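## Chapter 4: Choosing a hand-held gripper kit

Firms that once sold only whole robot arms now sell the gripper by itself, to be held and worked by a person. The Penry kit is typical of those on offer. It comes with two grippers, 16 spare finger pads and a year of support from Sandon, and costs £3,205. The older Florby set is £678, but has no spares.

Buyers should look at grip first. Fingers that hold a foam block well may let a smooth case turn. 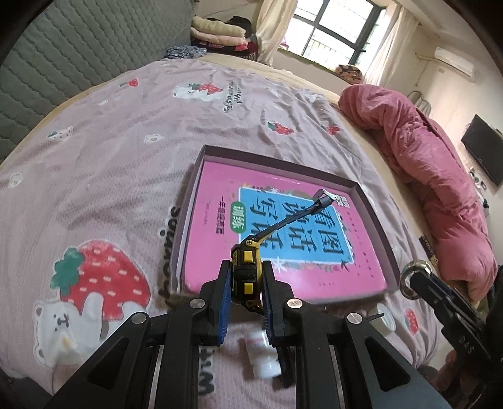
Ribbed pads are the usual answer to slipping, and they can be replaced when worn. Long or awkward objects ask more of them. A tape measure with its blade out, held upright by the body, puts weight well to one side of the fingers – try a load like this before you buy.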